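The folding room at Drultcombe
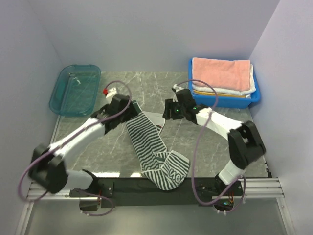
Catalina Rivadeneira thinks I am being unfair. Her view, given to me at length over a canteen table, is that anyone who has paired socks for a living would hand the job over tomorrow, and that people who write columns about the dignity of manual work should try it in August with the dryers going. She told me to put that in, so I have.

She may be right about the socks. I am less sure about the rest of it.

Drultcombe is a laundry of the old sort. It takes in washing from care homes and two small hospitals, and for most of its life the folding room was where you started and, quite often, where you stayed. Flat work goes through the ironers. Everything else, the towels and nightclothes and the endless odd socks, goes to people at tables. Last year the owners, Givell, announced that the tables were to be "supported" by pairs of robot arms. Supported is a word I have learned to watch.

The arms are slow. Even their friends admit it. A sock is a horrible object for a machine, all slump and no edges, and a good folder has dealt with one before you have noticed her pick it up. The usual reply is that the machine doesn't get tired and will be faster next year. I have been hearing about next year since I started writing on this subject, and I notice that the staffing plans never wait for it. Drultcombe's folding room had 12 people on the day shift when the scheme was announced. Those who left were not replaced, on the grounds that the arms would soon be taking up the slack. The slack was taken up by the people who hadn't left.

What bothers me more is what happened to the work that remained. Folding was dull, but it was dull in company. You could talk all day with your hands going. The new job, "cell attendant", means standing by the machines, setting out the next item, and stepping in when a grip fails. You can't talk properly because you have to watch, and you can't do much with your hands either. One woman told me she goes home more tired than she used to and can't say what she has done.

The pay went up by 500 pounds a year, which Givell mentions often. It mentions less often that attendants are now scored on stoppages. If a sleeve snags and the cell halts, that goes against the person beside it, who did not design the gripper and did not choose the sleeve. The old supervisor, Mendau, knew who was having a bad week and shuffled the tables to suit. The score knows nothing of the kind. Mendau took early retirement in the spring.

I asked to see the figures behind the scheme and was given a single sheet. It said the cells had completed 3,470 items over the trial. It didn't say over how many hours, or how many of those had been put right by hand afterwards. When I asked, a manager called Chiu said the trial was about learning. I am sure it was. I would only like to know who was meant to be doing the learning, and whether they were paid extra for it.

None of this means the machines should go in a skip. Wrists wear out in that room, and I have met the wrists. If Givell had gone to its folders and asked which jobs hurt, and started with those, I would be writing a different column. The folders would have said wet blankets and the high shelves. They were never asked, and the blankets are still lifted by hand.

Rivadeneira says that will come. She has put her name down for the next training course, and she wants me to know that she is looking forward to it. I hope it goes well for her. I'd still like to see the stoppage scores scrapped before she starts.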